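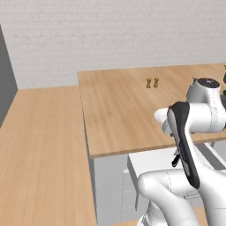
Notes from a visit to the Gritudberg simulation lab, October 2022

The lab at Gritudberg keeps one arm on the floor and a simulated copy of the same cell on a server. Most of the visit concerned the copy. The staff call the pair Tola, and a fault in either half is logged under that name.

The simulated cell is a kitchen: wood counters, a pale brick wall, cabinets below, and a white arm with black trim on the hand section. Small items are set out on the raised tabletop at the start of a run. Two small brown pieces shaped like shakers, standing side by side, are a standard layout. They are close to identical, and the gap between them is narrow enough that a poor approach angle shows up in the contact log.

Setup starts with the base. The arm's mounting point is stored as an offset from the front edge of the tabletop, and any change to the furniture model means that offset has to be entered again. Joint limits are loaded next, then friction values for the tabletop, then the objects. The order is fixed by a script. When the objects were loaded before the friction values, they crept across the surface during the settling period and the run was thrown out.

Each session opens with 40 settling steps in which the arm is held still. An object that moves more than 5 millimeters in that time stops the session. We were shown the log of one stop. The collision shape of a shaker had been exported with its flared base slightly below the tabletop, and the solver pushed it upward on the first step. The repair was a corrected mesh and a reload, followed by a full repeat of the check.

Upkeep on the copy follows upkeep on the real arm. After a joint is serviced, the staff run a slow sweep on the hardware, record the torque at each joint, and fit the damping values in the model to match. The last refit was done in February, after a wrist bearing was replaced. It used 593 recorded sweeps, of which 565 passed the filter. The rejected ones had dropped samples from the wrist encoder, later traced to a worn connector.

The scheduling software is Fludumura, written in house. It holds the scene files, the joint tables and the service log in one place, and refuses to start a run if the joint table is older than the latest service entry. An override exists and requires a written note.

The tour ended in the Ogbonna annex, where spare joint modules are kept on a rack by serial number. Each has a printed sheet with its most recent damping values. Visits can be booked through the lab's front office, and closed shoes are required on the hardware floor.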